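4. Fitting and Caring for the Table Cover

Applies to Wesgate folding tables, square top, all cover colors. Read Section 3 (Unfolding and Locking the Legs) before you start. Do not fit the cover to a table that is not locked.

4.1 What is in the bag

One fabric cover, one set of corner clips, one spare elastic cord and this sheet. The clips are packed in the small inner pocket. If the pocket is empty, contact Caremine customer service before using the table outdoors.

Check the size printed on the sewn label. A cover that is one size too large will fit over the top but the corners will bunch and the clips will not hold. A cover that is too small should not be stretched. The seams are not made for it and a torn seam is not covered by the warranty.

4.2 Before first use

1. Wash the cover once on its own in cool water. Some dye will come out in the first wash.
2. Hang it to dry. Do not put it in a tumble dryer.
3. Iron on the back side only, low setting. Fold lines from the packaging may take 2 washes to come out completely.
4. Wipe the table top with a damp cloth and let it dry.

CAUTION: Do not fit a damp cover. Moisture held between the cover and the top can lift the edge strip and leave marks that cannot be removed.

4.3 Fitting the cover

1. Stand the table on a level floor. On tile or other smooth floors, check that all the rubber feet are in place. A missing foot lets the table slide when you pull on the cloth.
2. Lay the cover over the top with the label facing down.
3. Find the corner with the colored thread. Place it over the corner nearest the leg lock.
4. Pull the opposite corner down and hook the elastic cord under the rim.
5. Do the same with the remaining corners.
6. Smooth the cloth from the middle outward with the flat of your hand.
7. Push a clip onto each corner until it clicks.

NOTE: Clips are optional indoors. For everyday meals most people leave them in the bag, and the elastic alone is enough to keep the cover from slipping.
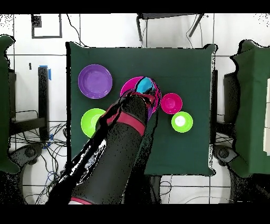

4.4 Load and heat

The cover does not change the load limit of the table. The limit is 50 pounds, spread evenly over the top. Do not sit or stand on the table, and do not use it as a step.

Keep hot pans off the cloth. Use a trivet with a solid base. Wire trivets concentrate the heat and will leave rings in the fabric. Candles should stand in a holder with a rim and should never be left burning when no one is in the room.

CAUTION: The cover is not flame resistant. Keep it away from camp stoves, grills and heaters, including when it is folded and stored.

4.5 Cleaning

Blot spills right away with a dry cloth. Rubbing pushes the liquid into the weave. For oil or sauce, put a drop of dish soap on the spot, wait ten minutes, then rinse with cool water from the back of the fabric.

Do not use bleach, stain pens or any cleaner that contains solvent. The Flullbridge fabric spray sold with earlier tables can be used on this cover, but test it on an inside corner first. On the darker colors it can leave a pale spot.

The elastic cord will loosen over time. To replace it:

1. Open the small gap in the hem next to the label.
2. Tie the new cord to the end of the old one.
3. Pull the old cord out from the other end. The new one will follow.
4. Cut the knot off, tie the two ends of the new cord together and push the knot back into the hem.

4.6 Storage

Remove the clips before folding. Shake out crumbs, fold the cover in half and then in half again, and roll it loosely. Store it apart from the table top. If you put the table away for the winter, take the cover out in February or so and refold it along different lines, otherwise the folds become permanent.

Do not leave the cover on a table that stands outside overnight. Dew is enough to start mildew under the hem.

4.7 Spare parts

Clips, cords and replacement covers can be ordered from Caremine. Give the table model and the size from the sewn label. Covers from the older Palaniappan line have a deeper hem and will not fit this table.

Section revised by Jhair Betancur. Continue with Section 5, Adjusting the Feet.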